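Culero: a kitchen scooping and pouring set

README, version 2
Last updated 24 February 2019
Kept by Dušan Kolev and Lejla Dimitriou, Nidberg

Hello, and thank you for downloading Culero! If you have come for the files, the folder layout is further down and you can skip ahead without hurting our feelings. If you have a minute, though, do read the first part, as it will tell you whether this set is any use to you.

What it is for

People ask us fairly often whether a machine can do the household chores yet, and we have got into the habit of asking back which chore they mean. Carrying a closed box across a table is a very different job from getting a cupful of dry rice out of a bowl and into something else, and the second one is what most cooks would want help with (well, that and the washing up). Culero is our attempt to look closely at that one small job. It holds 3,401 short recordings of an arm working with dry grains, dishes and cups on a plain table, all seen from the wrist.
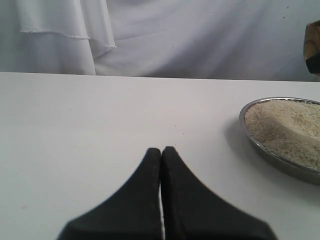 Wrist view: closed fingers on the white table, dish of grains to the right.

Our own answer to the big question, after a good deal of squinting at recordings, is "some of it, on a good day, with somebody nearby holding a dustpan". Rice is a lovely thing to practise on. It is cheap, it keeps, and it shows its history: a scoop leaves a hollow, and the next attempt has to cope with whatever the last one left behind. A person does this without thinking, tipping the wrist a touch further when the bowl runs low. A program that has only ever met a full, level bowl can get into quite a muddle.

Cups bring troubles of their own. We are fond of wooden ones, as they turn up in real kitchens and they are awkward in interesting ways. A glossy rim throws back a bright highlight that moves when the wrist moves, and the inside can go so dark on one side that it is hard to judge how deep it is.
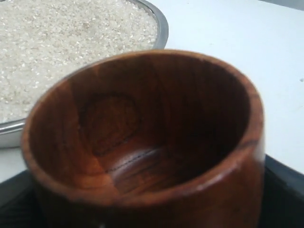

Dark grain and knots can also fool a simple "is there anything in it?" check, so we would suggest testing yours on empty cups before you trust it on full ones. Lejla spent most of last May on exactly this and would love to compare notes.

What is in the folders

clips/ has the recordings, one folder each, numbered in the order they were made.
labels/ has one short text file per recording: the instruction given, the outcome, and a remark if we had one.
splits/ has our training and test lists. The test list is 300 recordings long. Please leave it alone until the end!
tools/ has a small viewer written by Dušan, which is plain but does the job.

How outcomes are marked

Each recording is marked done, partly done or not done. Spilling up to 20 grains still counts as done, which we settled on after watching ourselves cook. Anything over that is partly done, however handsome the pour was.

Known gaps

No liquids, no steam, no sticky rice. The table is white and tidy, and your kitchen very likely is neither. The Pisville recordings have slightly darker pictures than the rest, and we have left them as they are. A few remarks in labels/ are still in Dušan's shorthand, where "ary" means the arm was running the Aryee controller.

If you find a wrong label, please send us the recording number and what you think it should say. We go through corrections in batches, so an answer may take a little while, but every one gets read.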